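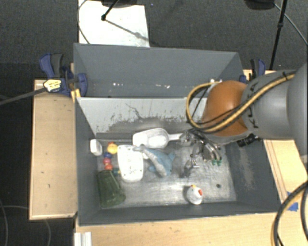
Figure 2. Divided gray bin with household items and toys in the front section; a robot arm with an orange joint reaches in from the right.

Search this journal Search Advanced search

4.2 Living with tremor at home: what the diaries told us

We turn now to the part of the study that our participants seemed to care about most, and that we, as clinicians, had perhaps thought about least when we started out. The rating scales in Section 4.1 tell a fairly clear story of how essential tremor changes over time in the clinic. They say much less about a Tuesday-sort-of-morning, if the reader will forgive the expression, when a person is trying to button a shirt, pour the coffee and sign for a package before the day has properly begun.

Of the people enrolled through the Gavdale and Mestadham clinics, 458 agreed to keep a written diary, and we are grateful to every one of them (some wrote a good deal more than we had asked for, including recipes!). Each entry covered meals, dressing, handwriting and sleep, with a blank space at the bottom for whatever else was on the writer's mind. Entries were read twice, first by the nurse who knew the participant and then by a reader at the other clinic who did not.

Eating in company came up again and again. Many people wrote that they managed soup perfectly well alone and would not order it in a restaurant, and several had quietly stopped going out at all. This is a kind of disability that our clinic scores hardly touch, and we found only a weak link between the severity score at enrollment and how often a person mentioned avoiding a social meal. A mild tremor in the dominant hand could weigh very heavily on a schoolteacher who wrote on the board all day, while a retired farmer with a much stronger one hardly brought it up.

Handwriting samples were harder to use than we had hoped. We had asked for one line copied out each morning, but 27 participants switched pens partway through, and a few had a spouse fill in the page on bad days. We kept these diaries for the written comments and left them out of the spiral and line analysis, following the approach of Liew for missing home samples.

Sleep deserves a longer treatment than we can give it in this paper. Poor nights were often followed by entries describing a worse morning, though a diary can't tell us which way the trouble runs, and worry may well feed both.

Comments (2)

Tirta Nugroho
My mother has had this for years and the soup paragraph is her exactly. Thank you for asking people about it.

Illuleck reader
Will the diary form be shared? Our support group would love to try it.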